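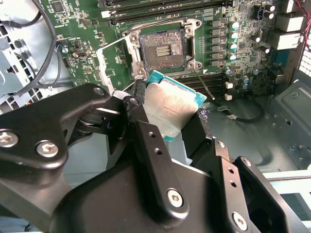 I kept my old computer for ten years, and for most of that time I told myself I would sort out the files on it when I had a free weekend. I had plenty of free weekends. In June I finally did it, mostly because I had bought a new machine and wanted the desk space back.

This is a post about what was in there and how I dealt with it. If you have a folder called "Desktop old" with another folder called "Desktop old" inside it, you may get something out of it.

The photos were the biggest part. I had copied the same phone backup over at least four times, each time into a new folder, because I never trusted the last copy. I ran a duplicate finder overnight and let it compare files by content instead of by name. It worked fine on photos. It did not work on documents, where I had saved the same letter as a Word file, a PDF and a second PDF with one comma changed. Those I did by hand.

I started by making a list of rules on paper, which I had seen my friend Saimi do when she cleared out her mother's apartment. Mine were short. Anything to do with taxes stays for seven years. Manuals for things I no longer own go. Photos with a person in them stay until I have looked at them once. Work files from Rivard go, all of them, without opening. I left Rivard a long time ago and no one there is ever going to write to me about a seating plan.

I broke the last rule on the first evening. I opened one spreadsheet to see what it was and then lost an hour reading the lunch orders from a training week. Orsolya Sipos had the same soup every day. I deleted it after that and didn't open any more.

The music took longer than I thought it would. I had 71 albums ripped from CDs, half of them with the track names missing, so all I had was Track 01, Track 02 and so on. I could have looked them up with software. I played the first few seconds of each one while I did the dishes and typed in the names later. I don't know if I would recommend that, but I heard a lot of songs I'd forgotten about.

Then there was email. My old mail program stored everything on the computer, and when I switched to webmail I just stopped opening it. There were messages in there going back to when I lived in Saarela and shared a house with Lenni and Hertta. Most of it was about who had the key to the bike shed. I exported the whole thing to one archive file and put it on the backup drive. I read maybe 28 of the messages first. One was from my aunt, with directions to her cabin that I asked her for again last summer, and she gave me exactly the same directions, including the part about the yellow mailbox. The mailbox has been green for years.

Passwords were the part I should have done first. I had a text file called "stuff" with logins in it, some for sites that have closed. I went down it and shut every account I could still get into. A few sites made me write to them. One wanted a scan of my ID to delete a forum account I had used twice to ask about a leaking dishwasher. I changed the password to something long and left it.

What I kept fits on one drive, and I have a second drive with the same contents at my brother's place. The folders are now Photos, Papers, Music, Mail and Writing. Inside Photos there is one folder per year and nothing below that. I tried sorting by event and gave up when I got to a set of 400 pictures that were a birthday, a move and a ferry trip all in the same two days.

The Writing folder is small. It has the first drafts of some posts from this blog, a speech I gave at Oratile Molefe's retirement party, and the opening of a novel that I remember being much longer. It is six pages. I read it through and fixed a typo on page two.

I still have a box of CDs and a few old memory cards to go through, and one of the cards doesn't show up in either of my readers. If anyone knows a decent card reader that handles the older types, leave a comment. I'd prefer to buy one in a shop, but I will order it if I have to.

Next month I'll get back to the garden posts. The beans are up and something has been eating them.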